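Learn Visit Collections Families Schools Search

Learn > Young Readers > How Things Work > Labels and Barcodes

Why Do Things Have Barcodes?

Prepared for readers in grades 3 to 5 by Catarina Brandão and Jaime Macedo, Harkia Learning Center

A barcode is a pattern of dark bars and light spaces that stands for a number. Barcodes are printed on cereal boxes, library books, mail, and the parts used to build and repair machines. A person can read the words on a label. A barcode is meant to be read by a scanner.

The number matters more than the bars. Every kind of item in a storeroom is given its own number, and a computer keeps a list of those numbers. Beside each one, the list says what the item is, where it belongs, and how many are left. When the barcode is scanned, the computer looks for the number on its list and shows the rest. The bars do not usually hold all of that information themselves.

How does the scanner see the bars?

A scanner shines light on the label. Light spaces bounce much of the light back. Dark bars soak most of it up. Inside the scanner is a sensor that notices the difference, and it also measures how wide each bar and each space is. Wide and narrow are like letters in a secret alphabet. A small computer turns them back into numbers.

For this reason many barcodes are black on white. Pale yellow bars on white paper would be very hard for most scanners to read.

Under the bars there is often a row of ordinary numerals. They are there for people. If a label is scratched or wrinkled and the scanner cannot read it, a worker may type in the numerals by hand.

A round white label can carry a barcode too. On the light gray disc, the bars go across the middle, with the numerals beneath them and small text above and below.

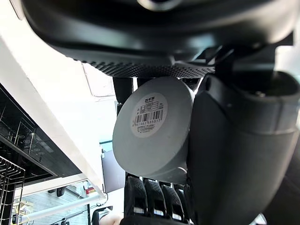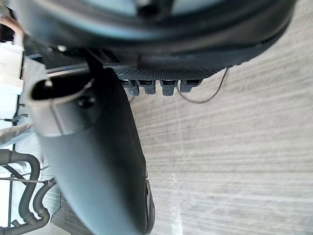 Where does the label go?

A label works best on a flat, smooth place. On a tightly curved surface, the bars at the ends bend away from the scanner and may look narrower than they are. Workers who put labels on round parts will often choose the flat end.

Some things are too small or too thin for a label of their own. A little clip has hardly any room for one. A thin cable has no flat side at all, and so its label may be folded around it like a flag, or tied on with a tag. Small parts are often kept together in a bag or a drawer, and the bag or drawer has the barcode.

At the Harkia teaching storeroom there are 375 drawers. Each drawer has one label on the front. Florêncio Loureiro looks after the storeroom, and he asks visiting classes to return every part to the drawer it came from. A part in the wrong drawer is still in the room, but the computer will send people to look for it somewhere else.

Catching mistakes

People who type numbers sometimes press the wrong key. Many barcodes end with an extra numeral called a check digit, which helps to find such mistakes. Real check digits use longer sums, but you can make a simple one with addition.

Suppose the drawer number is 1488.

Add the numerals: 1 + 4 + 8 + 8 = 21.
Take the last numeral of the answer: 1.
Write it at the end: 14881.

Now suppose someone types 14381 by mistake. Add the first four numerals: 1 + 4 + 3 + 8 = 16. The check digit should be 6, but the number ends in 1. Something is wrong, and the number must be typed again.

Our simple check has a weakness. Try swapping the 1 and the 4 at the start. Does the sum change? Real codes often multiply some of the numerals before adding, so that many swaps are caught as well.

Words to know

Barcode: a pattern of bars and spaces that stands for a number or for letters.
Scanner: a tool that reads barcodes with light.
Sensor: a part that notices something, such as light or heat.
Check digit: an extra numeral used to find mistakes.

Try it at home or in class

Choose two drawers or boxes. Give each one a four-numeral number and work out its check digit. Write the full number on a paper label, and keep a list that says what is inside. Ask a partner to find an item using only your list.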